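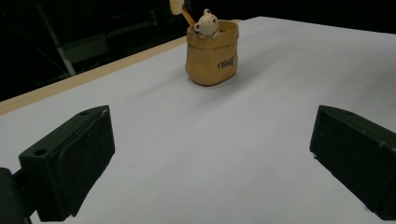
Who can attend the robotics open day at the Horkbridge workshop?

Anyone aged eight or older may attend, and admission is free. Children under 14 must come with an adult.

The Horkbridge workshop in Presham will open its doors to the public on 21 March 2026, with demonstrations of robot handling running through the morning and afternoon. Staff from the Kallville laboratory will join the local team for the day.

The program centers on the handling of small household and desk items. Visitors will be shown how a two-finger gripper is brought up to an object on a tabletop, how the fingers are set before a grasp, and how the record of each attempt is reviewed afterward. Short talks will be given between demonstrations.

"Desk items are a good test for us, as they come in so many shapes and were never made with a machine in mind," said I-seul Yang, who heads the handling group at Horkbridge. "We want residents to see the ordinary work, including the attempts that have to be repeated."

The group recorded 1501 grasps in February and expects to pass 2000 before the summer break. Results will be shared with Kallville, where the same tasks are being carried out under different lighting.

Rostyslav Tkachuk, workshop manager, will lead the guided tours, which are limited to 300 visitors in total. Tour places must be reserved in advance through the Presham office. The demonstrations themselves do not require a reservation.

Visitors are asked to use the Lytvynenko Street entrance and to leave large bags at the front desk. The main hall and both demonstration rooms are accessible by wheelchair. Photography is permitted in all public areas.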